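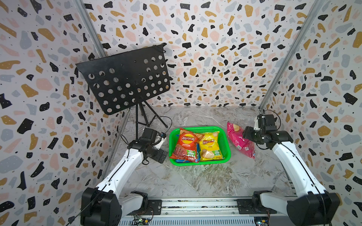 Company > About us > What we test

Mullow Bench is a small independent test shop for robot grippers, arms, cameras and controllers. We compare parts that are sold for the same job and report how they behave when mounted on the same arm, given the same task and run for the same number of cycles. We do not sell hardware and we take no commission on it.

The company was started by Dörte Frerichs and Lewis Mackay, who had both spent years choosing grippers from data sheets. Data sheets give grip force, stroke and mass. They rarely say what happens when the object is a half-rigid bag with air in it, or when two arms have to share a work area. Most of our work is in that gap.

How a comparison is run

A standard gripper comparison is 300 cycles per gripper per object. Long runs go to 3,000 and are used mainly for wear on pads and linkages. The arm, controller settings and approach path are held fixed for the whole series. If a gripper needs a different approach path to work at all, we record that as a result and run it both ways.

Two-arm tests are done in an enclosed cell with both arms fixed to one aluminum rail, facing the same floor area. Groceries are the usual load. Potato chip bags are among the harder items on the list: the film is slick, the seam folds under the jaws, and the contents break at a force well below what the bag itself will take. We use bags in several colors, on the open floor and in a slotted green basket, where the sides limit how far the jaws can open.

The cell walls carry a speckled terrazzo pattern and the floor is printed as gray marble. Plain walls flatter most vision systems. A busy background gives a depth camera or a segmentation model something to get wrong, and we would prefer to find that out before the customer does.

The current object list has 76 items. It is revised every November. Items are removed when the packaging changes enough that old and new results can no longer be compared – this happens more often with food than with tools.

What we measure

Grasp success, drops during transfer, damage to the object, cycle time, and recovery after a missed grasp. For controllers we add command latency and tracking error at the wrist. For cameras we add depth error at three distances and the rate of lost frames. Cable routing is noted as well. A cable loop that snags at full wrist rotation will stop a line as surely as a failed motor.

Reports include the raw logs. Failed runs stay in.

Test series

Listeseck is our parallel-jaw series and the oldest. Dosen covers rigid containers such as cans and jars. Mbwambo is the two-arm series, including handover between arms and picking from a shared basket.

People

Dörte Frerichs – test methods and reports
Lewis Mackay – cell design, mounts and wiring
Jade Bramwell – controllers and logging
Gonçalo Garcia – cameras and calibration
Kirsty Dawber – scheduling and customer hardware

Sending us hardware

Contact Kirsty before shipping. We need the mounting pattern, supply voltage, communication protocol and any firmware notes. Allow eight weeks from arrival to report for a standard comparison. Customer hardware is returned with the pads it was tested on, bagged and labeled by run.

Page last revised 2023-05-26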